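Datasets > Household & Workshop > Hand tools
3 likes · 2 comments · Share

# Tredalness Bench Items

README, last changed 13 Jun 2025

Tredalness is a set of pictures and written notes on small workshop items laid out on a bench: hand tools, gloves, eyewear, tape. It was put together for people who work on tidying and sorting - what goes back in the case, what lives next to it, and what ends up left over at the end of a job.

The set has 2239 pictures in 115 layouts. A layout is one arrangement of items on one bench top. Pictures in the same layout can come from different viewpoints, and an item that is plain from one viewpoint may be hidden from another.

## What is in the folder

- `layouts/` has one subfolder per layout, numbered.
- `notes/` has one plain text file per layout. It says what was put out and where it belongs.
- `items.csv` is the item list, with names, a short description and the home place.
- `splits/` has three lists. 50 layouts are held back for testing and should stay out of anything you tune on.

File names are lower case with underscores. Two of the older note files use spaces in the item names and the reader script handles both.

## Item names

We went back and forth on names more than on anything else. The rule we settled on is to use the word a person would say across the bench. It's "hammer" in the item list whatever kind of hammer it is. Makers' names are left out. Color goes in the description column only when there is more than one of a thing.

The most common groups:

- **Case tools.** Tape measure, hammer, pliers, screwdrivers. Their home place is the molded tray of a toolkit case, and the note says which compartment.
- **Wearables.** Work gloves and glasses. Gloves count as one item when they are together and two when they are apart. Glasses are listed as `glasses`, whether they are safety glasses or the everyday kind, as we couldn't always tell later from the pictures.
- **Consumables.** Rolls of tape, mostly. Their home place is the shelf, or a drawer in layouts that have one.
- **Odds and ends.** Pencils, rags, a small brush. These don't appear in many layouts.

A tape measure and a roll of tape are two different groups. Please keep them apart if you merge our list with yours. An early version of `items.csv` had both under `tape` and it made a mess of the counts.

## Home places

Every item has a home place, and the notes say if it is already there. In the bench layouts with an open toolkit case, the usual start is that the case tools are home and the wearables and tape are out. A layout is called `tidy` when everything with a home place is in it. It is called `part` when at least one item is home and at least one is out. Most are `part`.

The pair below is from a `part` layout. The tape measure, pliers and hammer are in the gray case in the first one, with the gloves, glasses and a roll of tape still on the wood.

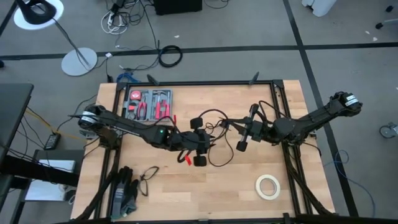 Same bench, and the tape again:

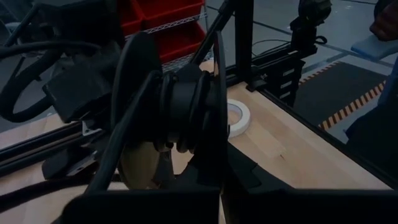

Réka Juhász wrote to us that she would have split `part` in two, one label for "tools home, soft things out" and another for everything else. In her shop the gloves are always the last to be put away, and she says a bench with only gloves on it is as good as tidy to anybody who has to use it next. She also asked if a tool lying crosswise in its compartment should count as home.

On the second point, yes. An item is home if it is in the right compartment, whichever way it lies. We don't score how neatly it sits. On the first point we've kept the single label for now, but the notes carry enough to make the split yourself: filter on the group column and the home flag.

## How the notes were written

Mariann Fodor and Kristóf Magyar wrote the notes, each taking half, and then swapped and read each other's. Where they disagreed the note keeps both readings, marked `a` and `b`. Most of the disagreements were over tape. One person's "masking tape" was another's "white tape", and the color does shift between views. Use the group name `tape_roll` if the difference doesn't matter to you.

The notes describe what was laid out, not what shows in a given picture. If a note lists glasses and you can't find them, check the other views before you report it.

## Known problems

- Bench tops are nearly all light wood. Anything trained on this set alone will probably do badly on a dark or painted surface.
- Red handles are common among the case tools. Don't let color stand in for the item name.
- Layouts 50 and up use a newer version of the item list. The old names still work through the lookup table.
- Small marks and paler patches on the wood are not items and have no notes.
- The drawer layouts are few and were done in a hurry.

## Changes since the last version

- Split `tape` into `tape_measure` and `tape_roll`.
- Added a home flag for each wearable.
- Fixed compartment names in the toolkit notes. "Middle" now always means the middle as seen with the lid side away from you.
- Removed around 300 near-identical pictures that Florin Lungu found while checking the test list.

## Use and credit

Free to use for research and teaching. If you publish with it, name the set as Tredalness Bench Items and give the version date at the top of this file. If you change the home places, please say so - results with different home places can't be compared.

Corrections go to Greer Innes through the issues page. Put the layout number in the title. Questions about the item list are answered faster than questions about the scripts.

The next version is planned for September, with more drawer layouts and a first try at shelves.

Tags: hand tools, workshop, tidying, sorting, README

We use cookies to remember your settings. Accept | Manage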